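4. Labeling the flat panel

Brideo says any pen will do on the Fletby panel. I doubt it, so try yours in a corner before you write anything you need to keep.

1. Stand the panel at a slant and check it for warping. "Ships flat" is a hopeful claim.
2. Bring the pen up to the face with the cap still on and settle where the label goes.

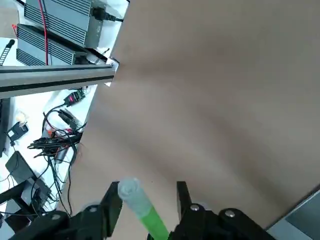

Fig. 7. Capped green tube in front of the tan panel.

3. Uncap and write the part number in large figures.
4. Wait 50 seconds, then rub with a thumb. If it smears, change pens.

Caution: the "permanent" rating is the maker's word. Check labels again in December.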